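Search the forum Enter keywords Go

Pale table top: oil, hardwax or leave it alone?
June 2020, posted by sandbar47

I picked up a secondhand work table from a shop called Ferance that was closing its showroom. Light wood top, matte, no sticker underneath and no paperwork. The seller thought it had been done with Lineo clear oil but wasn't sure. I want to use it for sewing and for the kids' homework, so it will get glue, markers and the odd cup of tea.

I don't want it to go yellow. My last table was a nice cream color until I oiled it, and by January it looked like a pumpkin. Is there a finish that keeps the color, or do I just wax it and live with the rings?

The grain is fine and mostly runs side to side, with long waves in it and some big curves that dip down toward the lower middle. I'd like to keep that showing. 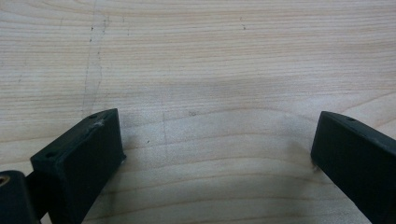
grainline: Skip the oil completely. Any oil will warm up a beige wood like that, clear or not. Water-based matte varnish, 3 thin coats, light sanding between them. I've done two desks that way and they stayed pale.

sandbar47: Doesn't varnish look like plastic, though? The sheen on it now is very soft and I like it.

grainline: Not if you buy dead matte and stir the can properly. The flattening stuff sinks to the bottom.

tuckerboard: I disagree about varnish on a table for kids. Once it chips you have to sand the whole top. With hardwax you can fix one spot. I use Clasilari white-tinted and the color has held up fine. Test it on the underside first.

grainline: You can fix one spot and then see that spot forever.

tuckerboard: Not on mine.

mopbucket_2000: Find out what's on it before you buy anything. Put a drop of water on it and wait. If it beads, there is still finish there and new varnish may not stick. Then you're sanding anyway. Start with 180 and go with the grain as best you can.

sandbar47: Tried the water, it beads in the middle and soaks in near one end. So I guess it's worn there. I have a Chae sander I can borrow, and I'll try both finishes underneath this week.

tuckerboard: Leave the samples a few days before you pick. Hardwax looks darker when it's fresh.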